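Comparative Test of Two Portable Bluetooth Speakers
Final report, Audio Equipment module

1. Purpose

The project compared two portable Bluetooth speakers sold at a similar price, the Trarinis and the Fludirance. The sales pages for both claim long battery life and clear sound outdoors. Neither page states the volume at which the battery figure was obtained, so the claims cannot be compared as printed. We measured running time, usable range and change in level with distance.

2. Equipment

Both speakers were bought new and charged fully before each run. The source was a single phone with its equaliser switched off. Level was read with an Akbulut handheld sound meter, A-weighted, slow response. The meter was checked against the department's calibrator at the start and end of each session and no drift was recorded.

3. Method

For the running time test each speaker was set to give 70 dB at a distance of 2 m, using pink noise. The volume control was then left alone. The meter output was logged until the speaker switched itself off. The test was done 4 times per speaker and the mean taken.

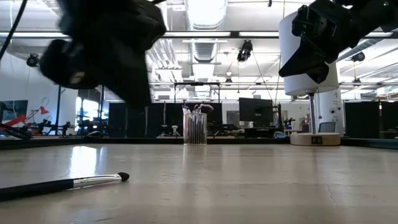 For the range test the phone was carried away from the speaker along a straight corridor until playback broke up. The point of first dropout was marked with tape and measured back to the speaker grille. The phone was held at waist height with the screen facing up. Turning the body between phone and speaker shortened the distance for both models, so all runs were made walking backwards.

4. Results

The Trarinis ran for over 700 minutes on average. The Fludirance stopped earlier in every run, and its level fell slowly during the last part of the discharge, whereas the Trarinis held steady and then cut out without warning. The range results were closer. The Fludirance kept its connection slightly further down the corridor, but the spread between its own runs was larger than the gap between the two models.

Both speakers lost level with distance at much the same rate. Readings near the corridor walls were higher than expected and were left out of the comparison.

5. Sources of error

Room temperature was not controlled. The phone battery was not kept at a fixed charge, which may have affected transmit power. Pink noise loads a speaker more evenly than music does, and running times with ordinary listening will differ. Only one sample of each model was tested.

6. Further work

A third model, the Gukerness, was planned but arrived in September, after the measurements had closed. It should be run with the same settings. The range test should also be repeated outdoors, away from other wireless networks.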